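The Part of the Kitchen You Touch Most

By Baltasar Ledesma

The shop smells of cutting oil and coffee. Achilleas Deligiannis keeps the front door propped open with a bucket of brass offcuts, and people coming in with a broken drawer pull in their hand usually have to step around it. He has run Zillar, a small hardware shop and workshop, for 30 years. He sells hinges and catches and a few locks, but mostly he sells handles.

"People spend months picking the countertop," he says. "Then they pick the handles in the parking lot on their phone."

I came to him with a problem of my own. Last June my wife and I had the kitchen redone, and by fall I was opening the trash drawer with my foot. The pulls we had chosen were thin steel edge pulls, the kind that fold over the top of the drawer front and stick out just enough to catch a fingertip. They looked good in the showroom. With wet hands, or with a potato in one of them, they were close to useless. My mother, who has arthritis in both thumbs, stopped using the lower drawers when she visited. She would ask one of us to get the pot.

Deligiannis took one of the pulls, turned it over and put it on the counter.

"This is for opening slowly," he said. "Do you open drawers slowly?"

Handles on kitchen furniture have gotten smaller for a long time, and on many new cabinets they are gone. The door has a groove along the top, or a latch that pops when you push it. Builders like this because it makes a run of cabinets look like one wall, and there is nothing to snag a coat pocket. Cleaning is easier too, at least in theory. In my own house the push latches on the upper cabinets collected a gray oval at hand height, and that oval needed wiping every few days.

A handle does a few jobs at once. It shows you where to put your hand and which way the door is likely to move. It keeps the hand off the painted surface, and it lets a person who can't pinch use a hook grip instead, with the fingers curled behind the bar and the thumb doing nothing. For my mother the last one decides whether she can get into the cabinet at all.

Deligiannis sorts his stock by grip. There is a wall of knobs, a wall of cup pulls and a much longer wall of what he calls bows, meaning anything with two feet and a bar between them. The bows run from thin wire to bars as fat as a broom handle. He has customers close their eyes and try them on a sample board. The board is an old closet door with pulls screwed all over it, and most of the paint is gone from the middle.

I tried the board. With my eyes shut I liked a cup pull best for drawers, which surprised me, as I have always thought of them as old-fashioned. With my eyes shut I also disliked a square bar that I would have bought on sight. It had a sharp inside edge, left over from the casting, and it bit the second joint of my fingers. You can't see that edge from the front.

"Run your finger behind it," Deligiannis said. "Always behind. The front is for the photograph."

Thickness matters, and so does the room behind the bar. A bow can be as thick as you like, but if knuckles scrape the door it will be disliked by everybody in the house. Larger hands need more room, and so do oven mitts. Deligiannis keeps a pair of mitts under the counter for customers who are fitting pulls on a cabinet next to the stove.

Color is another matter. For years nearly everything he sold was brushed nickel or black, and he still sells more black than anything. But he has started stocking painted pulls, red and green and a strong yellow, after a customer whose eyesight was failing asked for them. She had white cabinets with white handles and had been feeling along the doors for them in the evening. She replaced the whole set. Her son later came in and bought the same ones for his workshop, where he has perfect eyesight and no time to look. 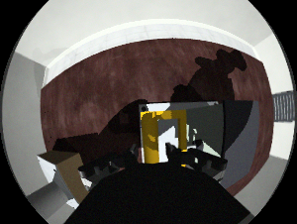
A thick yellow handle on the white face of a box, in a computer rendering.

The simplest advice on color is that the handle should be much lighter or much darker than whatever it is fixed to. Deligiannis has a cheap test for this: squint at the door from across the room in the evening with the overhead light off. If the pulls vanish, someone in the house will have trouble with them sooner or later. Yellow on dark wood passes easily. Brushed nickel on gray paint fails, and gray paint with brushed nickel is what half his customers have at home.

He showed me two lines he likes. Bravo is a plain cast bow with rounded feet, sold in 3 sizes, and he says it comes back to the shop only when somebody moves house and wants more of them. Zevier is more expensive and has a bar that swells in the middle, so that the hand finds the same place every time. I preferred the Bravo. The Zevier felt like it was telling me what to do.

He does not sell one well-known type at all, a leather loop held by a single screw. He used to. The leather stretched, he says, and the loops on the trash drawer went dark within a year. He gave the last box of them to a school drama department.

Fitting new handles over old holes is where most of these projects stall. The distance between the two screws is never quite the one you want. My edge pulls had left no holes in the face of the drawers, only in the back, so I had a free choice. A neighbor who swapped knobs for bows was not so lucky and ended up with 2 holes in each door that she needed and one that she didn't. She filled the extra ones and repainted, and then decided she might as well repaint the whole kitchen. That took most of a winter.

A backing plate would have saved her the trouble. It is a flat strip that sits under the handle and covers whatever is there. Deligiannis makes them to order on a machine in the back room, out of brass or steel, and says they are the most profitable thing he does. A supplier called Clekik sends him the blanks already polished. He drills them, breaks the edges with a file and drops them in a paper bag with the screws.

On screws he has strong feelings. The ones packed with new pulls are often too long for a door and too short for a drawer front, which is usually two boards deep. People force them or add washers until the thing stops wobbling. A proper fit means the pull sits flat and tight and the screw stops before it bottoms out. He will cut screws while you wait, and most people do wait, because the coffee is free.

I bought the Bravo in the middle size, in dark green, for our pale drawers. I made a template from a cereal box and drilled from the front with a piece of tape over each mark, as instructed. One hole wandered. It is on the bottom drawer, next to the dishwasher, and the handle there tilts very slightly down to the left. My wife noticed at once -- I had hoped for a week.

The trash drawer has gone back to being opened by hand. The upper cabinets still have their push latches and their gray ovals, and I have priced out another set of pulls for those.

When my mother came to stay she got out the big pot herself and put it on the stove. She made no remark about the handles. Later she asked where the colander had gone, and I told her it was in the second drawer down, and she went and got that too.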